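Cookies help us deliver this journal. By continuing to read you accept their use. Accept | Settings

Section 3. Lighting and Ceiling Layout of the Shared Workroom 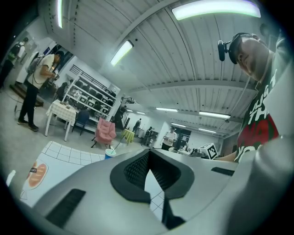
3.1 Room and fixtures

Figure 1. Interior of the Andummont workroom, with white corrugated ceiling and fluorescent lighting.

The Andummont workroom is a large indoor space with a floor area of 532 square meters. It was fitted out under the Cirnent refurbishment program and is used for standing work, short-term storage and circulation between two adjoining halls. The ceiling is low and finished in white corrugated sheet, crossed by thin horizontal beams. Six fluorescent fixtures are visible in Figure 1. They differ in apparent size, and the long panel is the most prominent of them.

The walls are white where they appear in the figure. A doorway with a dark window area opens on the left side, and a low wooden step or platform lies on the floor close by. For the purposes of the survey this part of the room was treated as a circulation zone and was measured separately.

3.2 Use of the floor

Occupants of the workroom commonly stand, carry backpacks and look down at objects held in the hands, as the man in the white T-shirt does in Figure 1. A desk-height reference plane was therefore judged unsuitable. Horizontal illuminance was recorded at chest height, following the procedure of the earlier Jukamov survey, and again at floor level near the doorway.

A total of 1721 readings were taken at 61 grid points. Readings at 9 of these points were excluded from the uniformity calculation, as the meter was shaded by persons passing between the halls. The excluded points are retained in the raw tables and are marked with an asterisk. Correction for surface reflectance used the Marquez coefficients for white painted sheet. Results by zone are given in Section 4.

Filed under: Building Services, Interior Lighting
Shares: 9 | Comments: 0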